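Lab visit: the Plellow handling group

I went out to the Plellow building on Friday, January 19, 2018, with a small party from our branch. There were 15 of us at the door, mostly people from laundries and uniform hire, plus a few students. The visit had been moved once already, so it was good to get it done before the term started and the parking got impossible.

We signed in, left our bags in the tea room and were given a talk by Debashish Miah, who runs the cloth handling work. He spoke for longer than planned and we lost part of the lab time to it, but the talk was worth having. His subject was how you teach a robot to deal with clothing without programming each fold by hand.

The method goes like this. A person picks up a pair of hand-held grippers, one for each hand, and does the job with them at a table. Each gripper has a camera on it which records what the fingers are facing. The position of each gripper is worked out afterwards from the video, along with how far the fingers were open at each moment. A program is then trained on many of these recordings and the result is run on a pair of arms fitted with the same fingers. No arms are needed at the recording stage, so a lab can collect at several tables with only one robot.

Shafiq Karunaratne took us through to the recording room and explained the collecting side. A recording that contains a mistake is kept as long as the person recovers from it. They used to throw those out. According to Shafiq, the policy trained only on clean recordings would stop or wander as soon as it missed a corner, and putting the recoveries back in made the biggest difference of anything they tried last year.

He also spent some time on dark clothing. Black knits are hard for the system as there is little to tell one layer from the next, and a sleeve lying across the body can vanish into it. Their answer is a white table top, plus a set of recordings made up entirely of dark items, which they call the Dewan set. The general set is called Iltudero and has all colours in it. I asked where the names came from and didn't get a clear answer.
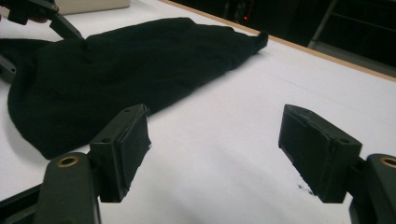
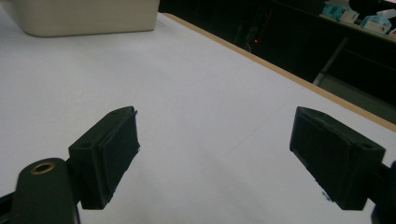

At the recording table, as the gripper cameras get it: black fingers open over the white top, with the wooden edge strip on the far side.

We were allowed to try the grippers. They take some getting used to. You want to reach with your fingertips and the tool is further out than you expect, so my first few goes at a tea towel closed on nothing. The pads on the fingers do the real work, as bare plastic slides off knitwear. Shafiq said pads are a consumable and he would sooner change them than argue over whether a bad grasp was the operator or the rubber.

On results, the group compared three policies on the same job, which was to spread out a dark jumper and fold in both sleeves. Each policy was given 17 attempts. The one trained on Iltudero alone finished 4 of them. Adding the Dewan recordings brought it to nearly 15, the hedge being one fold that the two judges scored differently. The third was trained on Dewan alone and did well on jumpers but poorly on anything with buttons, so they have dropped it.

A woman from one of the hire firms asked about speed. Debashish was straight about this and said a trained person is a good deal faster and will be for some time. The arms are slow between grasps and the program pauses while it decides what to do next. He thought the first paying use would be sorting and flattening ahead of an existing folding machine, with full folding left until later. A company called Cliseo is paying for part of the work on that basis.

There was also a question about whether the cameras see the operator. They mostly see the table and whatever is past it, and now and then the other gripper. Shafiq said the background is left as it is, because a policy trained against a bare wall tends to fail when it is moved to an ordinary room.

We had 2 hours in all, which was short. I would have liked to see the arms do a full run from start to finish, but one was down for a cable change and we watched a recording of the trials on a screen.

The group takes visitors again in June. Numbers are limited by the size of the recording room, so anyone from the branch who missed out should put their name down at the next meeting. Closed shoes are required, and the cafe on the ground floor shuts at two.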